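Larkent Packing Bench – Set-up and Use
Section 4: Packing small household goods into an open carton

Read section 3 (Making up the carton) first. If the base of the carton bows when you press the middle with a flat hand, go back and tape it again. A second strip of tape costs next to nothing and a split base costs the whole order.

4.1 Before you start

You will need:
A made-up carton, flaps up
The goods for one order
Paper fill
Tape and a dispenser
The packing slip

The Medska carton supplied with the starter kit is described on its sleeve as suitable for all household goods. Treat that with some caution. It is a decent single-wall carton and it copes well with tissues, boxed toiletries and other light things. We would not trust it with jars, whatever the sleeve says.

Clear the counter on both sides of the carton. Drinks should be kept away from the packing area, and so should anything that could be swept into the carton by a sleeve.

4.2 Placing the goods

1. Stand the carton with one short end towards you. Fold the outer flaps right back so that they don't spring up while your hands are inside.

2. Check each item against the packing slip before it goes in. Checking afterwards means taking everything out again, and in our experience people skip it.

3. Place the largest item first, at the near end. Soft packs of tissues may stand on their long edge if the carton is deep enough. They should not be squeezed in. A soft pack that has been forced will look crushed when the customer opens it, even if the contents are perfectly good.

4. Stand boxed items next to the soft pack, with the printed face where you can read it. A narrow box will lean a little. Leave it for now, as the fill will hold it up.

5. Work towards the far end. If the order is small, keep the goods together at one end and fill the rest of the space with paper. Spreading two items out across a large carton gives you more gaps to fill and, as far as we can tell, no benefit at all.

6. Crumple the paper loosely and push it down the sides first, then into the open space. Stop when it stands level with the top of the carton walls.

7. Lay the packing slip on top, close the flaps and tape the centre seam. Leave 60 mm of tape over each end.

Note: Østergaard paper fill comes in a pack marked 37 sheets. The leaflet claims that this is enough for a month of ordinary packing. That depends on what you call ordinary, and we suggest keeping a spare pack on the shelf.

Caution: Cardboard edges cut. Take care when reaching past a raised flap, particularly with bare forearms.

Caution: Do not use a knife to trim a flap once there are goods in the carton. Soft packs are easily slit and the damage may not show until the parcel is opened.

4.3 If two people share the counter

The usual advice is that two people pack faster than one. Sometimes they do. Often they reach for the same thing. Agree beforehand who places the goods and who reads the slip, and keep to it until the order is closed.

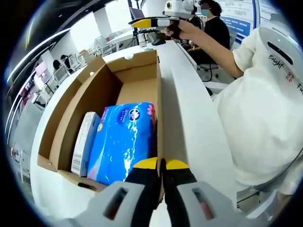 Can a pack of tissues go in beside a boxed item without anything between them?
Light items such as these can touch, provided the box has no sharp corners and there is fill at the open end to stop them sliding.

4.4 Checking the closed carton

1. Tilt the carton gently from end to end. You should hear very little. A clear knock means there is a gap, so open it and add paper.

2. Press on the top seam. If it sinks, there is too little fill. If it bulges, there is too much, and the tape will probably lift in transit.

3. Stick the label on the largest flat face, clear of the seam.

Note: The shake test printed on older Grasatari sleeves asks you to shake the carton hard for some time. We have left it out. It proves that you can disturb a well-packed carton and very little else.

4.5 Choosing a smaller carton

If more than half of the carton is still open after the last item has gone in, try the next size down. The size chart in the June edition of this guide was too generous and sent most small orders to the large carton. Please use the chart in section 2 instead.

Reusing cartons is fine for light goods. Remove old labels, check the corners and throw out any carton with a soft base – tape will not bring it back.

Section last revised 4 October 2023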